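Ticket 169: Greifer nimmt die orangen Hülsen auf, legt sie aber neben der blauen Kiste ab
Projekt: Lilari (Robotik-AG, Sortieraufgabe für den Dotau-Wettbewerb)
Bereich: Simulation / Zelle 2
Status: in Arbeit
Priorität: mittel (für uns gefühlt hoch)

Liebes Betreuungsteam,

erst einmal herzlichen Dank, dass ihr euch beim letzten Mal so geduldig durch unsere Protokolle gewühlt habt! Der Fehler mit dem Startwert ist seitdem nicht mehr aufgetaucht, und die Gruppe war so erleichtert, dass wir gleich am selben Nachmittag weitergemacht haben. Jetzt hängen wir leider an der nächsten Stelle, und ich versuche, alles möglichst ordentlich aufzuschreiben, auch wenn es wieder etwas länger wird.

Zur Erinnerung, woran wir seit September sitzen: Der simulierte Arm soll die orangebraunen Hülsen vom runden Teller holen und in die blaue Kiste stellen, die grauen bleiben liegen. Greifplanung und Ablage haben zwei Untergruppen getrennt geschrieben und erst vor Kurzem zusammengeführt (das war ein ziemliches Fest, es gab Lebkuchen). Einzeln laufen beide Teile sauber durch. Zusammen haben wir in der letzten Testreihe 63 Durchläufe gemacht, und in 17 davon landete die Hülse außerhalb der Kiste, meistens auf der Matte, einmal auch hochkant am Kistenrand, was wir so schnell nicht wieder hinbekommen haben.

Was wir schon probiert haben:

Greifkraft erhöht. Kein Unterschied, die Hülse rutscht auch gar nicht, sie wird brav mitgenommen.
Geschwindigkeit halbiert. Es sah kurz besser aus, nach dem nächsten Neustart war der Fehler aber wieder da.
Kiste um 20 mm vom Teller weggerückt. Die Ablage verschiebt sich mit, aber nicht immer um denselben Betrag. Das ist für mich der merkwürdigste Punkt.
Szene komplett neu geladen und die Kameras neu zugeordnet. Bringt für ein paar Läufe Ruhe, dann geht es wieder los.
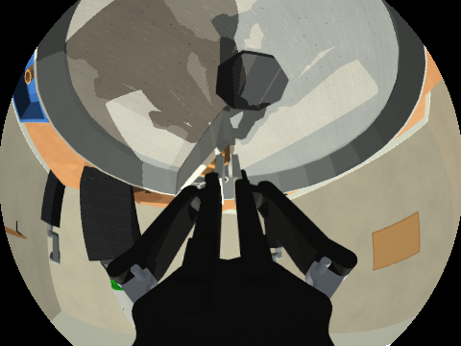
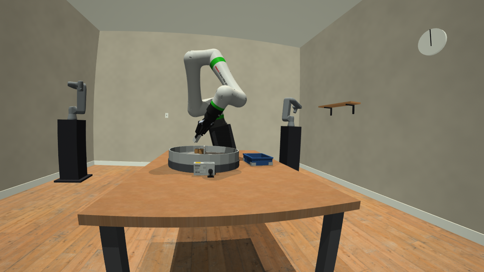

Der Aufbau mit Arm, Teller und Kiste auf dem Tisch. 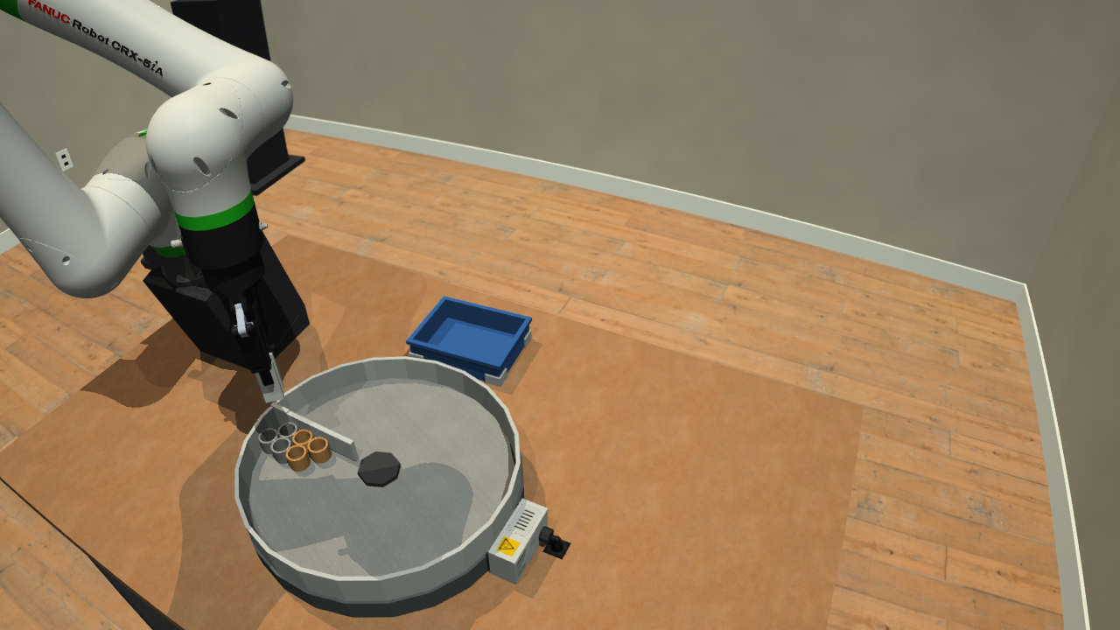 Drei graue und drei orangebraune Hülsen beisammen auf dem Teller, die Kiste ist leer.
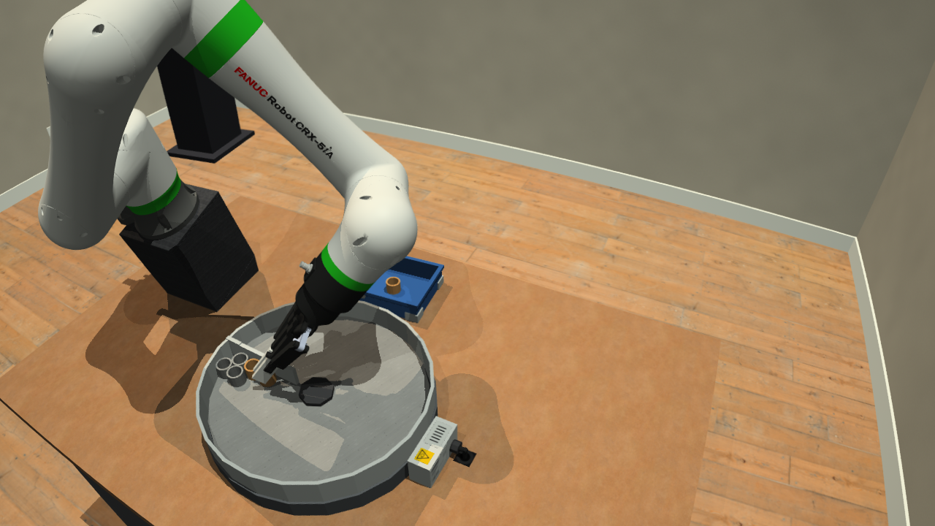 Eine Hülse steht in der Kiste, die Greiferfinger sind über der linken Seite des Tellers.

Unsere Vermutung geht inzwischen in Richtung Koordinatensysteme. Die Gruppe, die die Ablage programmiert hat, rechnet alles vom Sockel des Arms aus. Die Greifgruppe rechnet dagegen von der Handkamera aus und wandelt erst am Schluss um. Das Modul Skakell, das zwischen beiden vermittelt, haben wir aus dem Vorjahr übernommen, und wenn ich es richtig verstehe, merkt es sich die Kameralage beim ersten Griff und verwendet sie danach weiter. Das würde erklären, warum die erste Ablage nach einem Neustart immer gestimmt hat. Sicher bin ich mir nicht, denn im Quelltext stehen an der Stelle nur zwei Kommentare, und einer davon lautet »später schöner machen«. Den hat wohl jemand geschrieben, der inzwischen Abitur hat.

Könntet ihr bitte einmal nachsehen, ob sich das Zwischenspeichern abschalten lässt, ohne dass uns die Bildrate einbricht? Auf den Schulrechnern ist da wenig Luft nach oben. Und falls es dafür eine Einstellung in der Szenendatei gibt, wäre ein kleiner Hinweis auf die Zeile wunderbar, dann dürfen die Jüngeren das selbst eintragen. Die freuen sich über so etwas riesig!

Nachtrag vom 26. Dezember:

Ich weiß, ihr habt Ferien, bitte lasst euch davon nicht stören. Mir ließ es nur keine Ruhe, und so habe ich zwischen Kaffee und Spaziergang das Speichern in Skakell probeweise auskommentiert. Zehn Läufe, alle Ablagen in der Kiste. Das Bild ruckelt dabei allerdings deutlich, und beim letzten Lauf hat der Arm vor dem Absenken so lange gewartet, dass ich schon an einen Absturz dachte. Als Dauerlösung taugt das also noch nicht, aber die Richtung scheint zu stimmen.

Die Protokolle liegen im Projektordner unter Kılıçarslan (so heißt bei uns der Testrechner, bitte auf die Schreibweise ohne i-Punkte achten, sonst findet die Suche nichts). Die Läufe mit auskommentiertem Speicher haben den Zusatz »ohne«, alle anderen sind unverändert.

Das Ticket lasse ich offen, bis wir den Test in der Gruppe wiederholt haben. Euch noch schöne freie Tage und liebe Grüße von der ganzen AG!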